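Grip Lost Between Denim and Plush

18th February

2 comments | 234 shares

Fovedex logged the fault on its laundry-handling trial in June. In 1,000 picks, the two-finger gripper reported a secure hold on denim 700 times. Some of those holds included the bedding underneath. Finger position alone could not separate a folded seam from a pinch of blanket pile.

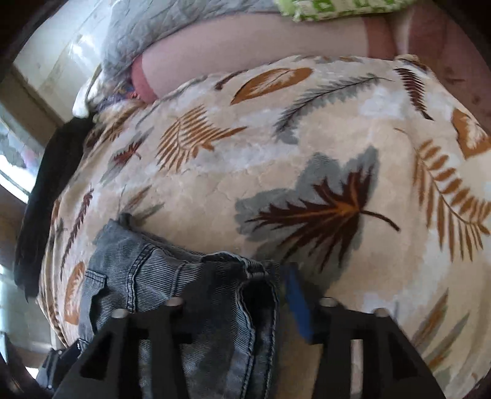

Where the check failed

The controller read finger gap – nothing else. Jeans on a plush blanket gave the same gap as jeans plus a fold of pile, and the lift went ahead at full speed. Fovedex now stops each lift early and compares motor load with a reference value.

© Skuvbridge | Contact | Back to top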